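Gripper, third version

Aug 27, 2023

The second version of the gripper lasted 27 minutes before a pin worked its way out and one finger went slack. I had used plain rod and trusted the fit, which Callum Mottram had warned me about back in December.

For the third version I cut all the linkage plates again and drilled them on the pillar drill at the workshop — the holes finally line up on both sides. Gisela Orellana lent me a reamer for the last pass. The closing action is smoother and I can work it with one hand for a good while before my wrist complains. It weighs 708 grams, which is still too much. I'd like to get under 400 but that means thinner plates, and I don't have the stock.

The pads took longest. I tried flat ones first and round things rolled straight out of them. 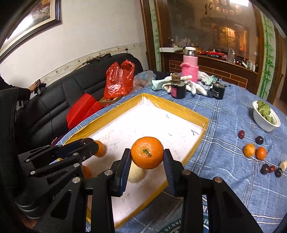
Fruit is my standard test load now, as it comes in awkward sizes and I can eat it afterwards. I set a rule of 10 lifts per piece, no dropping and no bruises. The dark blue ridged pads sit against the sides of the orange, so the stem scar is left facing up and I can check whether it twists during a lift. Plums are next and they worry me more, being softer.

Still to do: a proper stop so the fingers can't over-close, and a return spring that doesn't squeak. Janaka Samarakoon thinks the spring is too long. I'll trim it and see.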